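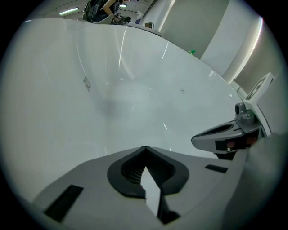

Day 19 of the Tevus tub cleaner. The label says gray marks lift off in 20 minutes with no scrubbing. Sure they do.

Trinidad Aravena swears by it. She also swore by the Kälin sponges, and I still have a drawer of those.

Second coat on Friday. I left it on through dinner and a phone call. A shiny tub was never my complaint, I get shiny with dish soap.

Someone asked about having it reglazed. Tomberg quoted me 595 before "prep." What's prep? It's a tub.

Baking soda next. If that fails I'm buying a bath mat.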